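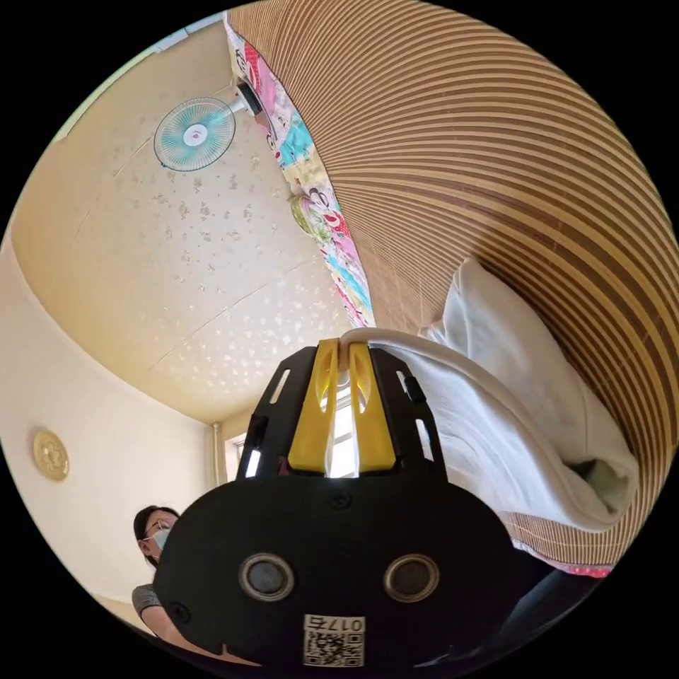

**Two hand-helds, one household task list**

Mumton, September 25, 2025

The test group at Mumton has spent the winter and early spring comparing two hand-held grippers for recording household handling tasks. One is the Winora, a black-bodied tool with an open frame around two yellow fingers. The other is the older Griltel, with flat rubber fingers and a narrower body. The engineer in charge of the comparison spoke by phone for a little under an hour and asked that the work be credited to the group.

The two tools were run on the same task list, drawn up in May: folding, stacking, picking up small objects from a flat surface, opening cupboard doors. Each operator used both in the same session, with the order swapped every second session.

"We logged 866 attempts that we were willing to keep," the engineer said. "Of those, 408 were on the Winora. The Griltel has a few more because its batches were shorter and easier to fit in at the end of a session."

The first question was finger shape. The Winora's fingers have a recess on the inner face, and the engineer expected this to hurt performance on cloth.

"I thought fabric would bunch up in the recess and hold on after release. It did with thin cotton, a bit. With quilts and towels we couldn't measure a difference. Where the recess helped was handles and bottle necks. They sit in it and they don't roll. The Griltel fingers are flat, so a round handle will turn in your grip if the load is off centre."

Small objects went the other way. Coins and buttons were faster with the Griltel, and the group has stopped using the Winora for anything thinner than a phone charger plug.

Fit in the hand was harder to score. The group tried a questionnaire, dropped it, and now records how long an operator works before asking for a break. The engineer considers this a crude measure but a repeatable one. The Winora's body is wide, and operators with smaller hands stopped sooner.

"The width is a fair complaint. It also knocks into things. In a furnished room you've got bedding, curtains, door frames, and you're bringing the tool in from odd angles. You learn to keep your elbow out." 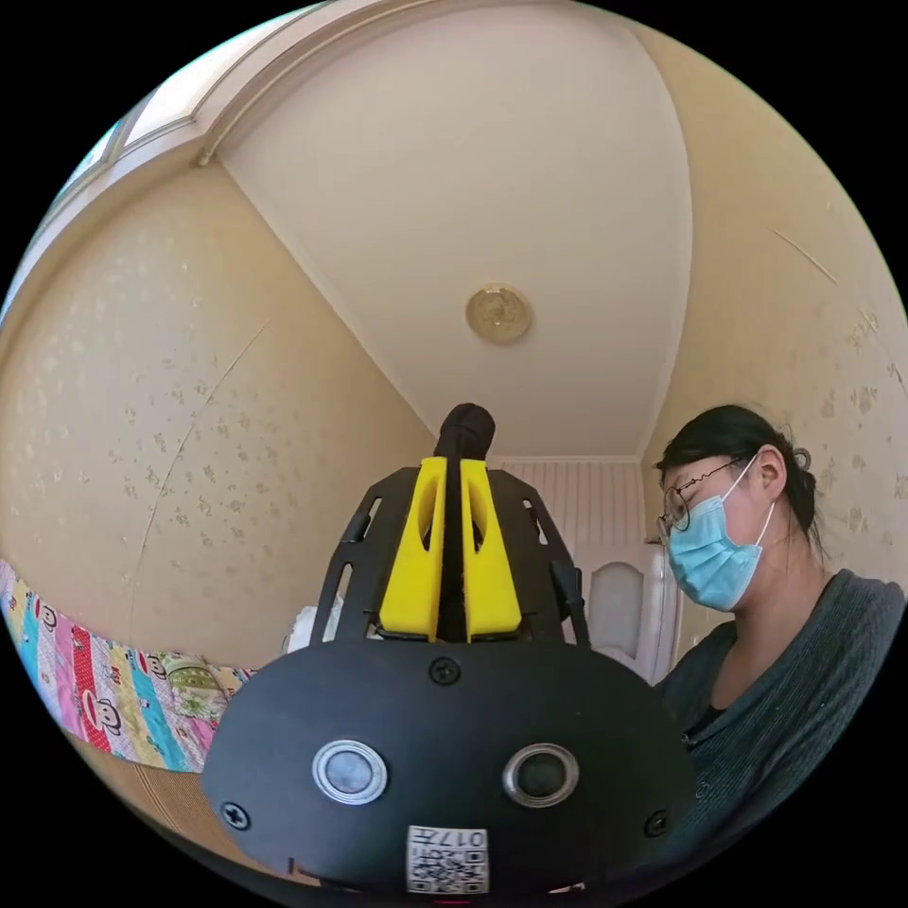 *Unit 017, the hand-held gripper with the yellow fingers.*

The conversation then turned to wide-angle video. Both tools were recorded with the same lens, and both had sessions thrown out in processing. The software the group uses, Mac an tSaoi, works out the path of the tool from fixed features in the room. Plain ceilings and walls give it little to work with.

"Patterned surfaces are your friend. Stripes are mixed - lots of edges, but they repeat, and the matcher can slip by one. We saw that on both tools, so I don't hold it against either."

Of the kept attempts, 319 were checked by hand against a tape measure at the start and end positions. The engineer would not give an error figure until the second operator's check is finished. Clock drift between the tool and the video was corrected in software, and was up to 200 milliseconds in the worst session.

Asked what should change on the Winora, the engineer gave a short list. The body should be narrower. The screws should all take the same driver. The unit label should be readable from more than one direction, as units get mixed up at the charging shelf and the wrong calibration file gets loaded.

"We lost a full morning to that. The data looked fine until you plotted the finger opening, and then it was off by a constant amount all the way through."

The group will keep both tools for now. The Winora goes to kitchen and bedroom tasks, and the Griltel stays on the bench for small parts. A second round is planned with a spare set of flat fingers fitted to the Winora frame, so that finger shape and body width can be scored separately. The adapter for that was still being machined at the time of the call.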